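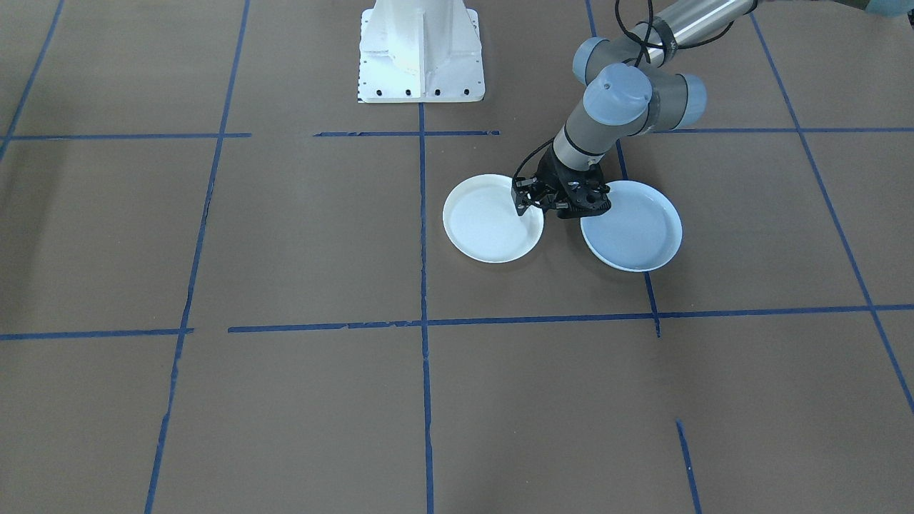
Two round white plates, side by side on a brown surface marked out in blue tape.

Plain plates are selling again. Burnwood, which supplies tableware to small shops, took 1000 white dinner plates into stock in September and had 229 left when we spoke to its buyer, Ama Appiah.

"People got tired of matching sets," she said. "They buy a few white ones and add a colour later."

Light blue is the usual second choice. It sits well with white and doesn't show up every mark from a fork.

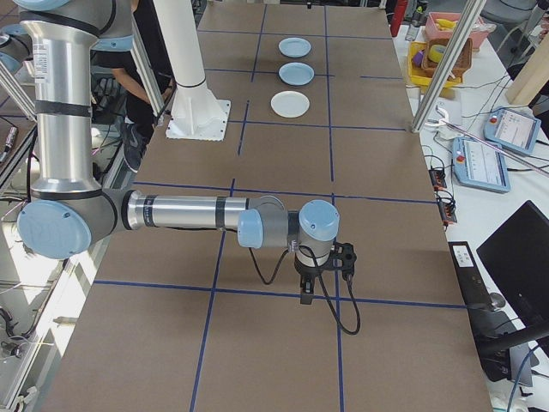
Light blue and white plates set out in a column on the far side of the table.

Vibeke Sveinbjörnsson, who lays tables for a living, starts with the plates and leaves glasses and cutlery until the end. Blue tape on brown paper or card gives her a grid to work to, and she moves the plates about until the gaps look right. For a long table she allows an hour. She prefers a raised rim, as it gives the fingers something to hold.
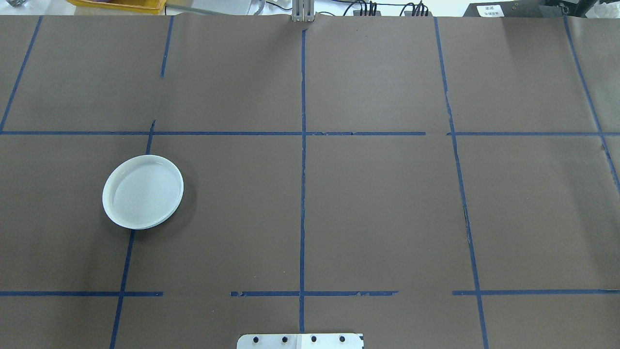 What to look for when buying

Run a thumb round the rim and feel for chips. Stack two plates and see if they rock. Ask whether singles can be ordered later, as some shops only sell boxes.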